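From: Oldřich Čierny
To: nisik-users
Subject: Re: [nisik-users] Arm pushes through furniture after wrist camera task

Samah Ragab wrote in December 2018:
> We see the same at Warkton. In our runs the gripper
> closes well, then the arm goes up and the solver gives
> very big contact forces. Did you check if it is the
> planner or the collision shapes? Please send your
> settings, if you can share them.

Dear Samah, dear all,

Thank you for the answer, and sorry that mine is slow. I have now repeated the test with the Drirance scenes and I can say more.

The fault is not in the planner, at least not the first part of it. The planner gives a path which would be good if the furniture was where the planner believes it is. But the collision shape of the wooden unit was exported from Rathore with the old origin, so it is shifted down against the visible mesh. The arm then comes up too close to the board and the thin rods under it, and the planner is satisfied because in its own world there is free space.

I ran 300 episodes with the old shapes and 300 with the corrected ones, so 600 together, always with the same seeds. With the old shapes the force limit was passed in many episodes, and the worst one is seed 3494. With the corrected shapes I have 4 bad episodes left.
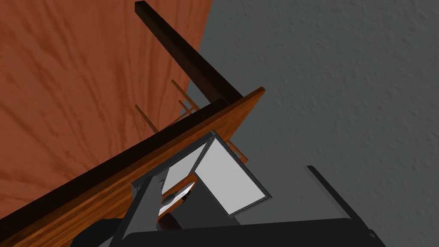
These 4 are a different problem, I think. In all of them the solver step is too long for the speed of the wrist, and one finger is already inside the board before the first contact is reported. Then the solver wants to repair it in one step, and the arm is thrown away from the furniture. On a real arm this would be a safety stop or a broken finger — in simulation we only get a strange number in the log, and it is easy to miss.

My settings are the default ones from Nisik, only the contact margin is changed. With half the step two of the episodes become good, but the run takes almost double the time. I did not try a slower wrist yet.

One more thing, please look at your logs from July if you still have them. The force warning was switched off in the default configuration then, so old runs which look clean are maybe not clean. We have to repeat ours.

Could you tell me which export version you use at Warkton? If it is the same as ours, I can send you the corrected shapes directly.

Best regards,
Oldřich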